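Section 2: Before you order

Read this section before you sign anything. Most of the money wasted on small handling arms is wasted in the weeks before the crate arrives, and a good deal of it goes on parts that stay in their bags. The steps apply to the Berkia arm with the Jansen two-finger gripper, bought new or second-hand.

2.1 Decide what the arm is for

1. Write down the objects you want moved. Use names and weights. "Various produce" is no use to anyone who has to quote.
2. Cross out everything you would only like to move one day.
3. For each object left on the list, note where it can be held and what must not be touched.
4. Send the list to the dealer and ask for a written answer, object by object. A brochure is not a written answer.

Note: Dealers like to talk about payload. Payload tells you what the arm can lift when the object is already held. It says nothing about whether the fingers will hold it.

2.2 Choose the fingers and the wrist camera

The Jansen gripper comes with plain fingers. Shaped fingers, soft pads and the Pomadero vision pack are sold separately, and the dealer will suggest all of them. Leave them off the first order unless your list from 2.1 shows a need. 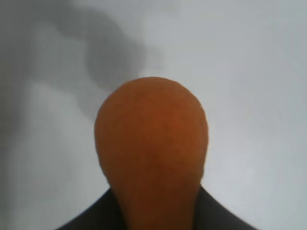
Price the gripper and the camera as one item, even if they appear on separate lines of the quote. A camera at the wrist is only worth paying for if it can see the part of the object you care about while the fingers are closed on it. With a shape like the orange one, held by its narrow neck between the two black fingers, the wide top stays clear of the grip and in view. Turn your own objects the other way round in your head and ask what would be left to look at. Also look at the background: a plain pale surface is kind to any camera, and a soft shadow across it, as there is here, is mild next to what a packing shed with roof lights will give you. Ask for a trial on your own bench, under your own lamps.

5. Ask the dealer to grip each object on your list 10 times and to send you every result, including the drops.
6. Ask what happens when the object is moved slightly to one side. If the answer is "software update", ask for a date.
7. Only then decide on the vision pack.

CAUTION: Do not accept a trial made with the dealer's own samples. They were chosen because they work.

2.3 Work out the real cost

8. Start with the quoted price for the arm, then add the stand, guarding, air or power supply, delivery and fitting.
9. Add 4 days of one person's time for setting up. The Sekent starter course says 2. Frans Declercq, who wrote the first issue of this guide, put the higher figure in and we have seen no cause to lower it.
10. Add spare fingers and pads for the first year.
11. Add the yearly licence. Check whether the arm will still run if you stop paying – some packages drop to a demonstration mode.
12. Compare the total with the cost of doing the job as you do it now. If the arm only pays for itself when it runs through the night, ask who will be there to fill the trays.

Note: Savings in the dealer's worksheet are usually worked out at full speed. Put in the speed you saw at the trial.

2.4 Place the order

13. Quote part number 237 for the plain-finger gripper. The set with soft pads has a similar name and costs more.
14. Get the trial results attached to the contract as the standard for acceptance.
15. Hold back part of the payment until the arm has done the same work on your site.
16. Agree a delivery date in writing. Orders placed after 17th January miss the February fitting round and go on to the next one.

CAUTION: Do not book an electrician or clear the floor until the delivery date has been confirmed.

When the crate is on site, check it against the packing list in Section 3 before the driver leaves.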